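フォリネス社の見学会に行ってきました 手持ちグリッパーと「現場の決まりごと」の一日

五月に申し込んだきり、すっかり忘れかけていた見学会の案内がようやく届き、8月18日(月)、汗をふきふき行ってまいりました。Forinness(フォリネス)さんは、人が手に持って使うグリッパーで日用品をつかむ動作を記録し、ロボットの学習に使えるように整えている会社です。駅からはバスで7停留所、降りてからの坂がなかなかのもので、受付で出していただいた麦茶のおいしかったこと!

私は長いこと食品工場で作業手順書を書いてきた人間なので、機械そのものよりも、どんな決まりで動かしているのかのほうがどうしても気になります。今回はそのあたりをたっぷり聞けましたので、少々長くなりますがお付き合いください。

案内役はノグチ・キヨシさんとカドリ・レバネさんのお二人でした。最初に通された小部屋で、まず渡されたのが薄い冊子です。社内では「ハリーズ」(Harries)と呼ばれている作業基準で、表紙の裏に改訂の履歴がびっしり。紙の手順書というのはたいてい棚の飾りになってしまうものですが、角がすっかり丸くなっていて、ああ、これは読まれている冊子だな、とそれだけで少しうれしくなりました。

中身は拍子抜けするほど地味です。始める前に指先のパッドを拭く。ねじのゆるみを見る。液体の入った容器を扱うときは、延長コードを作業台に上げない。透明な容器は名前を付ける前に必ず材質を確かめ、わからなければ「不明」と書く。最後の項目は私の古巣にも持ち帰りたいくらいでした。わからないものに適当な名前を付けると、あとで直す人が泣くのです。

それから、収録には失敗した回もそのまま残し、理由の欄を埋めることになっています。今年度の台帳には2429件の記録があり、理由欄が空いたままのものは点検で差し戻されるのだとか。「消したくなる気持ちはよくわかるんですけどね」とノグチさんは笑っておられました。

廊下をはさんだ作業室では、飲み物のカップをつかむ課題の説明を聞きました。透明なプラスチックは光の反射で縁や底が見分けにくく、しかも薄いので、強く挟めばへこみ、弱ければ滑ります。基準では、左右のパッドが側面の低いところに同時に当たるようにし、当たってから力を加えること、となっていました。中身が残っているものは傾けずに持つ。書いてしまえば当たり前のことばかりですが、その当たり前を誰がやっても同じようにそろえるのが難しいんですよね。
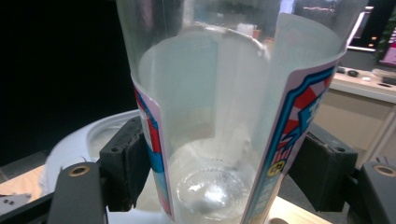
ホネリン・ガトチャリアンさんからは、その「同じように」が曲者なのだという意見が出ました。手順をきっちりそろえすぎると、記録される動きまで似たものばかりになり、台所の片隅でひょいとつかむような動きが抜け落ちてしまう。だから安全と記録の書き方は厳しく、つかむ角度や速さは人に任せるよう、基準の中で線を引いておくべきだ、というのです。

なるほどなあ、と帳面に大きく書きつけました。私のいた工場では、ばらつきは減らすものと決まっていましたから、任せる部分をわざわざ基準に書くという発想がなかったのです。レバネさんによれば、ハリーズの次の改訂ではまさにそこを別の章に分ける予定で、今は文案を回しているところだそうです。できあがったらぜひ読ませてくださいと、図々しくもお願いしてきました。

午後は、部屋の映り込みについての話でした。記録には手元だけでなく周りの棚や画面まで入ることがあるので、始める前に名札や郵便物を片付け、個人のことがわかるものが残っていないかを作業者どうしで見合うのだそうです。点検は本人以外が行い、40分続けたら休憩。目が慣れてくると見落としが増えるから、と冊子にも太字で書いてありました。検品の仕事をしたことのある方なら、うんうんとうなずかれるはずです。

質問の時間に、守られなかったときはどうするのかと尋ねてみました。罰のようなものはなく、守れなかった項目を週に一度読み合わせて、項目のほうがおかしければ書き直すとのこと。パッドを拭く布の置き場所も、そうやって三度変わったそうです。三度目でようやく手の届くところに来た、と聞いて、会場がどっとわきました。

帰りにいただいた冊子の写しは、いま机の上で付箋だらけになっています。見学会は秋にもあるそうで、申し込みは同社の受付窓口まで。坂道がありますので、どうぞ歩きやすい靴でお出かけください。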